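Home | News | Buyer Notes | Workshops | Press | Contact

Drenevum opens its arm planning service to small buyers
Tuesday, May 26, 2020
By the Drenevum press desk

STIRKBY. I've been writing our press releases for a good while now, and this is the one I've been itching to send out! Starting today, Drenevum is opening its equipment planning service to small buyers: cleaning firms, care homes, guesthouses, college labs, anybody who wants to put a robot arm to work and has to get the spending signed off first.

We're calling it Temba. You tell us the job, we work out what the whole setup is going to cost you (not only the arm), and you get a plain written plan you can carry into a budget meeting. The fee is $663 per site, and we knock it off your bill if you end up buying through us.

Why start with a bathroom?

Every buyer I talk to wants to begin with the price of the arm. I get it, that's the big number. But our planning team in Stirkby starts with the room, and for the first Temba plan they picked bathroom tidying, with a sink, a countertop and the bits and pieces people leave on it. It's a fussy little job. Bottles, jars, thin plastic, shiny surfaces, and not much elbow room.
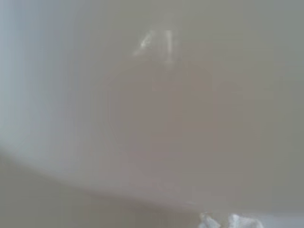 Bathroom tidying, up close and from farther back.

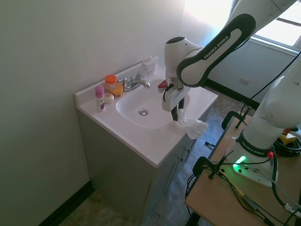 What goes into a plan

The arm gets its own page, of course. Then come the parts that people forget and that I forgot too when I did my first one: a table that can take the load, clamps, cables (you'll want more than you think), cameras, spare fingers for the gripper, and a power outlet within reach. We list each of those on its own line, with a low price and a high price, so your finance people can see where the wiggle room is.

We also put in your staff hours. Setup, training, and all the fiddling with where things go. On our own Stirkby budget we set aside 60 hours for that before we let ourselves price a single extra, and I'd tell any first-time buyer to do the same.

And there's a page on items to practice with. Bags, soap, little boxes, whatever your job involves. They're cheap, so they tend to get left out, and then somebody is running to the store on day one.

Rent first or buy?

Temba covers both. You can ask for a 90-day rental plan next to the purchase plan, with the same items on each, so you can lay them side by side. My own vote is to rent if you're still arguing over which job comes first!

Ita, our budget worksheet, comes with every plan. It's a spreadsheet and it looks like one, but it has 580 priced items in it and you can change any of them. We'll send out a new price list in August.

How to sign up

Write to the Drenevum press desk or use the Contact page, and put Temba in the subject line. Send us the size of your room, the job you have in mind and the date your budget is due. Photos of the space are welcome, messy ones included.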